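Teaching a Robot Arm to Pour Coffee Beans by Hand Guiding
January 24, 2025 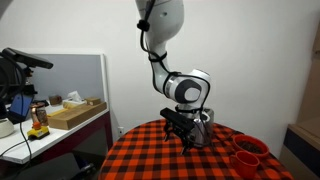
How many demonstrations do you need before the arm can try the task alone?
Start with 31 good ones, then train and see where it struggles. Our best pouring policy at Pleton used 162, but we had a very watchable one long before that!

Set up first. Put the cup of beans and the empty mug well within reach, and keep the emergency stop where your free hand can find it. Check that the cable has slack through the whole motion (wrist turns eat up more than you'd think).

Now switch the arm to free-drive and start recording. Take hold above the gripper, keep your fingers out of the camera view, and guide it to the full cup. Close the gripper, lift, move over the mug and tip slowly. Pause for 2 seconds before tipping back so the last beans can drop.

Save the run, put everything back and move both cups a little. Go again! Small changes in position help a lot here.

Delete any run where you bumped the table or had to regrip. After every 3 runs, play one back at half speed with your hand on the stop button.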